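October, after supper

My hands still smell of alcohol wipes, but I wanted to get this down before I forget which screw gave me all that trouble. I gave the whole day to the hand-held grippers at Dirnoton, and I have to say I enjoyed it more than I have enjoyed a workday in a good while!

Annelore had written in the logbook that the left finger on the first one was lagging when you squeezed it, and she was right (she usually is). The pad had crept a little on its mounting block, so the two fingers weren't closing evenly. I took the block off, cleaned out a surprising amount of gray fluff, put the screws back one at a time and then went over them all again, a bit at a time, the way Konrad taught me back at Wirnum. One of them was chewed up so badly that I had to go begging in the Pavlović drawer for another. The ridged pads themselves are still fine. They have done 939 grasps according to the sheet, and we change them at 1000, so I set a fresh pair out on the shelf for Perrine. 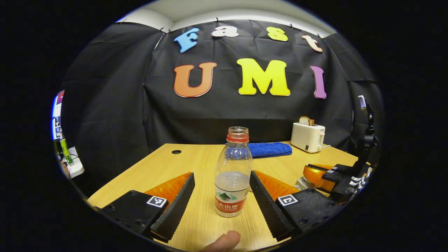 Fingers open around the water bottle, toaster and blue towel farther back.

After that came the marker squares, which I wiped very gently with the soft cloth, going no further than the edges. I did scrub one of them too hard last spring and had to print it again and do the whole calibration over, and Noémie was so kind about it that I felt even worse. Today the calibration took two tries. The first one came out crooked and I fussed over it far too long before noticing I had loaded the old settings file, so there went the half hour before lunch.

The second gripper wants a new hinge pin, I think. It has a tiny bit of play in it, and I would sooner see to it now than have it wobbling in the middle of Annick's 300 runs next week. I wrote it on the board in big letters and ordered two pins from Clastus, along with more wipes.

Tea now, and then I really must call Mother back.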